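Trosden Press Watch: progress report to the Dretside Fund

13 Apr 2022

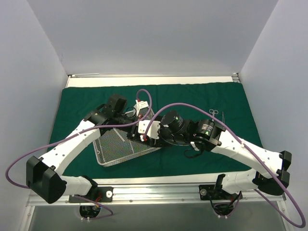

Wire-mesh tray on a green mat, with two white robot arms.

Hello again. I promised you something shorter than last time, so I'll try!

You'll remember the grant was for tracking how our local papers and radio cover the council elections, and whether the smaller parties get a fair shout. We've now logged 1083 items, which is well ahead of where I thought we'd be by April. Most are newspaper stories, the rest are radio bulletins and a fair pile of phone-in segments (those take ages, people do go on).

The coding sheet has settled down at last. We dropped the "tone of headline" column after the first fortnight as no two of us could agree on it, and replaced it with a plain note of who gets quoted first and how far down the page the other side turns up. Much quicker to fill in, and we argue less. I had 200 of the early items redone on the new sheet so that they match the later ones.

What are we finding? It's early, but the sitting party is quoted first far more often than I'd expected, even in stories that began with somebody else's press release. The Zollell phone-in is the odd one out - it gives independents a lot of airtime, though mostly late in the evening. I'd rather not put percentages on any of this until the polls have closed.

On the less cheerful side, we're behind on the radio archive. The Quezada transcription software struggles with local accents and gets ward names wrong nearly every time, so we're correcting by hand. I've also had 2 complaints from editors about being watched at all. Both had a civil reply and a copy of our method.

Money: we have £3000 left, all of it meant for the final write-up and printing. I'd like to move a bit of that over to transcription if you're happy - could you let me know before the end of the month? The draft findings should still reach you on time either way.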